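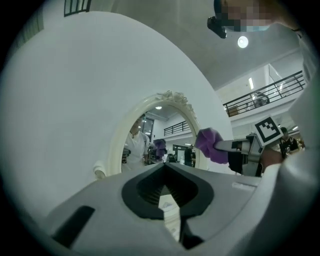

Condensation on interior walls depends on two values: the surface temperature of the wall and the dew point of the room air. At 21 degrees and 60 percent relative humidity, the dew point is close to 13 degrees. Any surface colder than that will collect water. A large white wall gives little warning, as a film of moisture does not change its color until mold has taken hold. A window with vertical bars over it gets wiped less often than an open one, and the lower corners of the glass are usually where droplets gather first.

The Dunleavy survey logged 80 apartments in Zitivholm through one January. Sensors were fixed at 4 points in each home, including one behind the largest piece of furniture on an outside wall. In 23 of the homes, that sensor read below the dew point every night between midnight and six. The occupants had reported no damp.

Furniture placed flat against an outside wall blocks room heat from reaching the plaster. The survey team moved each piece out by the width of a hand and repeated the readings. Surface temperature rose in most homes. Where it did not, the wall had no insulation, and moving furniture made little difference.

Mirrors behave in a similar way. Glass hung tight to a cold wall cools with it, and a deep carved frame with scrollwork holds dust, which takes up moisture and feeds mold at the back edge.

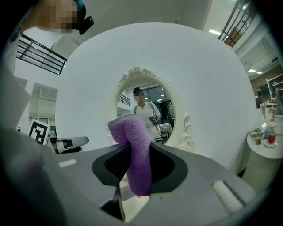 Choosing a meter

The survey used the Zisurex probe, which reads air humidity and surface temperature together. The cheaper Dramix unit reads air only and needs a separate infrared thermometer. Either should be left in place for a full night before the first reading is taken.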